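Chapter 3
Working Heights and the Standing Body

In this chapter: why counters are the height they are; elbow height and how to take it; neck and eyes; short jobs vs. long jobs; the Vondside bakery problem.

Start with your own kitchen. Stand at the sink, hands in the bowl, as if washing a plate. Where is your back? Most people are bent a little at the waist and don't know it. Now move to the counter and pretend to chop. Different again. Same person, same shoes, same few feet of floor, and the body has to find a new shape for every job.

That is the whole subject, more or less. The rest is measuring.

Chapter 2 dealt with sitting. Sitting is easier in one way: the chair fixes the hips, so you only have to think about what is above them. Standing fixes nothing. Knees lock, weight shifts from foot to foot, people lean on whatever is near. A surface that suits a worker at 7 a.m. may be a misery by noon, and the surface hasn't moved.

3.1 Elbow height

The number you will use most. Stand straight, shoulders loose, upper arm hanging, forearm bent level with the floor. Measure from floor to the underside of the elbow. Shoes on, always the shoes worn for the job. Students forget this every year and then wonder why thier figures come out low.

From elbow height you go up or down by the kind of work:

Fine work (sewing, small repairs, decorating cakes): surface above the elbow. The eyes need to be close, and if the surface won't come up the head will go down.
Light work (sorting, wrapping, most assembly): a little below the elbow.
Heavy work (kneading, sawing, pressing): lower again, so body weight can help.

Rules of thumb only. A tall tool on a low table is a high table. Measure to the hands, not to the wood.

3.2 The neck

The part most often left out. A counter can be right for the arms and wrong for the eyes. The head is heavy, and once it tips forward the muscles at the back of the neck have to hold it there. Fine for a minute. Not fine for a morning. Anything worn on the head adds to the load, more so if the weight sits out to one side or in front.

Look for the lean before you look for the tape measure.
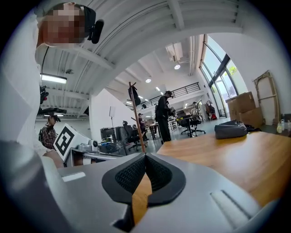
People lean in over their work.
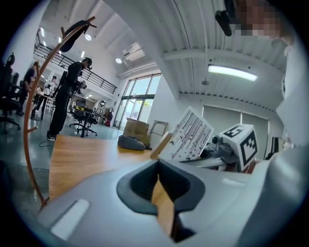 What to do about it? Three things to try, in this order, cheapest first. Tilt the work. Raise the work. Change the light. A surprising number of neck complaints are light complaints: the worker bends to see, you raise the bench, the worker still bends. Put a lamp in and the head comes up by itself.

Glasses matter too. A reader with split lenses will hold the head at odd angles to find the right part of the glass, and no bench will cure that.

3.3 Short jobs and long jobs

Ask how long. Always ask how long, and how often. Reaching down to a low shelf twice a day is nothing. The same reach every minute is an injury waiting to happen. So before you judge a height, get the times. Sit with a notebook, write down each task and when it starts and stops. Dull work but you can't skip it.

3.4 The bakery problem

We will come back to this case all through the chapter. The Vondside bakery runs one long table, one height, bolted to the floor. Dough is shaped at one end, pastries finished at the other. In the survey of 249 shifts, workers at the pastry end reported sore necks far more often then those at the dough end. Owner's first idea: raise the whole table. The dough end objected, loudly.

Two suppliers sent in plans. Nerkum proposed cutting the table in two and fitting legs that adjust. Clundach proposed leaving it alone and adding a raised board, 15 cm high, at the pastry end only. The Gulyás workshop, next door, had done much the same with a butcher block and was happy with it, but butchers don't pipe icing.

Don't pick one yet. You need the elbow heights of the staff (Table 17) and you need to know who swaps ends and when. Read 3.5 first, then come back with a pencil.

3.5 Taking measurements without getting in the way

Go at a quiet hour. Late afternoon in a bakery, never early morning. Ask before you measure anyone, say what it's for, and write heights down by code and keep names off the sheet.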